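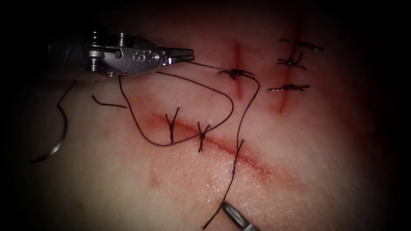

Section 4. Placing interrupted stitches

4.1 Before you begin

This section covers closing the pre-cut wounds on the Okonby practice pad with interrupted stitches. It assumes that the pad has been unpacked, wiped down and fixed to its base as set out in Section 3. Continuous stitches are covered in Section 5.

You will need:

Okonby practice pad, fixed to base
Needle driver
Second instrument for handling the free end of the thread
Dark braided practice thread with attached curved needle (Zalix practice thread or equal)
Scissors
Sharps container
Lint-free cloth

CAUTION: Practice needles are sharp. Keep the sharps container within reach for the whole session. Do not leave a needle standing in the pad.

CAUTION: Okonby pads and Zalix practice threads are for training only. They are not sterile and must never be used on people or animals.

4.2 Choosing a wound

Each pad has three wounds. The long diagonal wound takes several stitches and is the one to use for work on spacing. The short wounds are intended for single-stitch drills and for knot practice. If you are new to the pad, begin with a short wound.

The edges of a new wound lie close together. After repeated use they begin to relax and a gap may remain when the pad is at rest. A relaxed wound can still be used but needs slightly more tension to close.

NOTE: A red tint is applied to the inside of each wound at the factory. It marks the depth of the cut and may smear onto the surface during handling. Smearing does not affect the pad. See 4.7 for cleaning.

4.3 Preparing the thread

1. Remove one thread from its packet by the paper tab. Do not pull on the thread itself.

2. Straighten the thread by drawing it once between two fingers, starting at the needle end. Stop short of the needle.

3. For a single-stitch drill, cut the thread to 20 cm. For the long wound, leave the thread at its full supplied length.

4. Take hold of the needle with the needle driver, a little more than halfway back from the point. The needle should sit square to the jaws.

5. Check that the needle does not rotate in the jaws when the point is touched lightly to the pad. If it does, release it and take a new hold.

CAUTION: Do not grip the needle at the point or at the place where the thread is attached. Both are easily damaged.

4.4 Placing the stitch

1. Bring the point of the needle to the pad surface on the far side of the wound. Hold it at a right angle to the surface.

2. Push the needle into the pad and follow its curve until the point comes out inside the wound. Do not lever the needle sideways.

3. Release the needle, take hold of it again inside the wound, and draw it clear.

4. Enter the near wall of the wound at the same depth and bring the needle out through the surface. The exit point should be the same distance from the wound edge as the entry point.

5. Pull the thread through until a short free end is left on the far side. Keep the pull in line with the stitch. Pulling upward can tear the top layer.

6. Set the needle down in a clear area of the pad, away from the wound, with the point facing away from your hand.

NOTE: On a short wound, both walls may be taken in one pass. On the long wound, use two passes until your spacing is even.

4.5 Tying the knot

1. Lay the needle driver over the wound, parallel to it, with the jaws closed.

2. Wrap the long end of the thread twice around the jaws.

3. Open the jaws slightly and grip the free end near its tip.

4. Draw the free end through the loops and across the wound. Use the second instrument to guide the long end in the opposite direction. The first throw should lie flat.

5. Tighten only until the edges of the wound meet. If the surface puckers or the edges overlap, the throw is too tight. Loosen it before going on.

6. Wrap the long end once around the jaws in the opposite direction and repeat steps 3 and 4. This is the second throw.

7. Add a third throw in the same direction as the first.

8. Slide the finished knot to one side of the wound.

9. Cut both ends, leaving short tails. Tails should be long enough to grip when the stitch is taken out.

CAUTION: Gripping the working thread hard with the jaws flattens the braid and weakens it. Grip firmly only on the free end, which will be cut off. If the working thread must be held, hold it lightly.

4.6 Working along the long wound

1. Place the first stitch at one end of the wound and complete the knot before moving on.

2. Place each further stitch at the same spacing as the one before. The distance between stitches should match the total width of a stitch from entry to exit.

3. Keep the working thread to the side you have not yet closed. A strand left lying over the wound is easily caught by the next pass of the needle.

4. When the remaining thread is too short to wrap twice, discard the needle and start a new thread.

NOTE: Check the closed part of the wound from the side after every second stitch. Steps in the edge mean that the needle entered the two walls at different depths.

4.7 Taking out stitches and cleaning

1. Lift one tail of the knot and cut the thread on one side only, close to the surface.

2. Pull the knot away across the wound. Do not pull it away from the wound, which may open the edges.

3. Collect all cut pieces. Fragments left inside a wound will stop it closing.

4. Wipe the pad with a cloth dampened with water and a little mild soap. Dry it with a second pass. Do not use alcohol, acetone or bleach.

5. Store the pad flat, out of direct sunlight. A light dusting of talc is allowed if the surface becomes tacky.

4.8 Pad life

A new Okonby pad is rated for 600 needle passes, spread over all three wounds. Replace it earlier if a wound has torn past its original end, if the surface splits under normal tension, or if stitches pull through. Replacement pads fit the same base (part no. OK-88). The Wosus base does not need to be replaced with the pad.

4.9 Common faults

Knot loosens before the second throw. First throw crossed, or only one wrap used. Undo and repeat from 4.5, step 2.

Thread breaks during tightening. Braid crushed by the jaws, or thread drawn over the edge of the scissors. Start a new thread.

Needle bends. Needle was pushed straight and did not follow its curve. Discard it. Do not straighten it.

Entry hole enlarges. Thread pulled upward. Move the next stitch slightly along the wound.

Edges roll inward. Needle entered too close to the wound or at a shallow angle. Take a wider bite.

For faults not listed, contact Harries Training Supplies, product support, attention Rhiannon Maddocks. Have the batch number from the underside of the pad ready.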